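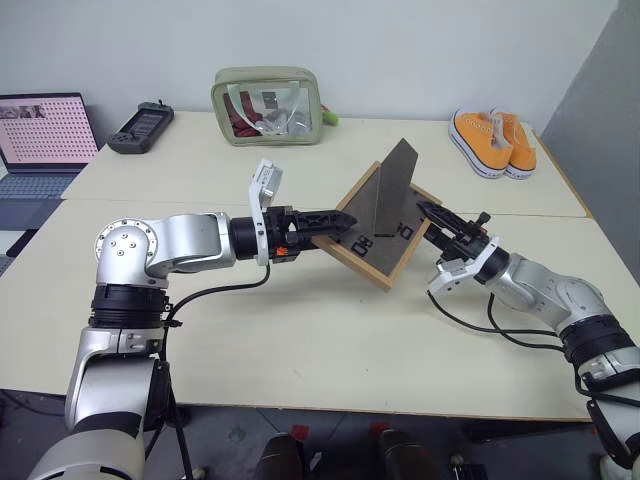
I have come around, rather late in life, to the idea that a town needs a place where people can learn to do something badly. My own place is the evening school in Kesgate, where Marlene Weidemann teaches bookbinding on Tuesday nights and where I have now ruined a fair amount of perfectly good paper. I pay 80 dollars a term for the privilege and I'd gladly pay 100!

What worries me is how many of these classes now come with a goal attached. The new catalog is full of certificates and "pathways," and even the watercolor course promises a portfolio at the end of it. I understand why, I really do (somebody has to justify the heating bill), but my neighbor Dennis Sedgwick took pottery for 19 years and never sold so much as an egg cup, and I can't think of a better use of those evenings. He made friends there. He learned to sit still - something his wife says she had given up on.

So when the town asks us this July what the school should offer, I hope a few of you will write in and ask for a class that leads nowhere in particular. I'm going to ask for beginner's accordion, with apologies to the room next door.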